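Post-screening discussions — do they ever work?
Forum: Programming & Community Screenings

gagnon_g
6 Sep 2018
OK need opinions fast because the printer wants program copy. We're showing a documentary about a tenants' union, 73 minutes, then a "community dialogue" after. Last one we did in July was a mess. Two people talked the whole time, both to the moderator, neither to each other. Everybody else put their coats on.
Board wants a panel again. I want small circles, no panel, no mic. Anybody tried that with a room of 105? That's our capacity and we might actualy fill it.
— Ginette

madard_reel
Panel. Sorry. People bought a ticket to see the director or at least somebody who was in the thing. You put them in circles with strangers and half walk out before the chairs are moved. Seen it at the Madard three times.

sharada.r
Disagree with reel. We did circles after a film on school closings, 40 people, seven or eight to a circle, one question on a card. Went 21 minutes over and I had to flick the lights. But 40 is not 105. At your size I'd do panel for ten minutes then break.
Also what's the question? That matters way more than the furniture. "What did you think of the film" gets you movie reviews.

gagnon_g
Question so far is "When did you last change your mind about a neighbor." Board thinks it's too personal.

BrittMcK
It IS too personal. I'd leave. I came to see a movie. Not everyone who's quiet is afraid, some of us are just tired and have a bus.

sharada.r
So leave? Nobody's locking the doors. Have a break between the film and the talk, people go without it being a thing.

madard_reel
Then you've got a discussion with only the people who like discussions. Same twelve faces every time. Dialogue with who?

liette_s
Facilitator here, mostly library and church basement stuff. Few things from doing this too long.
Don't let anyone answer the person who just spoke until two others have gone. Sounds fussy. Stops the ping-pong.
Give people a minute with the card before anyone talks. A real minute, on a watch. Feels like forever, do it anyway.
And something to hold. I'm serious. Whoever has it talks, everyone else waits. Stone, ball of yarn, whatever.

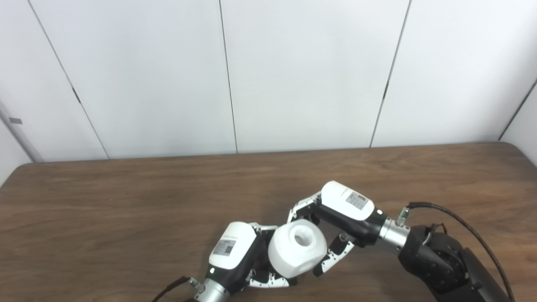 Talking pieces get a bad name from people who make them precious, so keep yours plain. No feathers, no speech about where it came from. Mine was a river rock for years and someone always asked about the rock and there went five minutes. A white plastic block with the edges rounded off would do fine, small enough to hold between two hands, nothing on it to discuss. OK maybe the round hole in the top, somebody will stick a finger in it. That's fine too, gives the nervous ones something to do. One per circle, and if a person passes it on without talking then they passed, no coaxing.

BrittMcK
The passing thing I could live with. If I know I can hand it off I might even stay. Still hate the question.

cbeaulieu
Clifford from the Fehr Street series. Going to side with reel a bit. Talking piece is great for feelings and terrible for arguments. We had a landlord in the audience for a housing film, he said something flat wrong about evictions, and under the rules it went all the way around the circle before the one woman who knew the law could answer. By then it was just sitting there as fact. She was furious and I didn't blame her.

liette_s
Fair. I'd let the facilitator break the order for a factual correction. One sentence, then back.

cbeaulieu
And who decides what's factual? The facilitator's a volunteer who got a 15 minute briefing. Not being snide, it was me.

madard_reel
This is what the panel is FOR

sharada.r
Or a table of handouts at the back. Local tenant law, phone numbers, who to call. We did that and it was all gone by the end of the night. More use than our panel ever was.

gagnon_g
OK. Thinking out loud — ten minutes with one person from the film, seated, not on the stage. Break. Circles for whoever stays. Card, minute of quiet, something to pass. Handouts by the door.
Question changed to "Who in this film would you have trouble talking to?" Better?

BrittMcK
Much better. It's about the film at least.

cbeaulieu
The landlord. Every circle will say the landlord.

sharada.r
Not in my town they wont. Half the room would say the organizer.

madard_reel
Still say they walk out during the break. Post the numbers after, I'll eat my words if I'm wrong.

gagnon_g
Will do. Copy's gone to the printer with "conversation to follow," dropped "dialogue." Liette, can I email you about briefing the circle leaders?

liette_s
Yes, DM me. Not mornings.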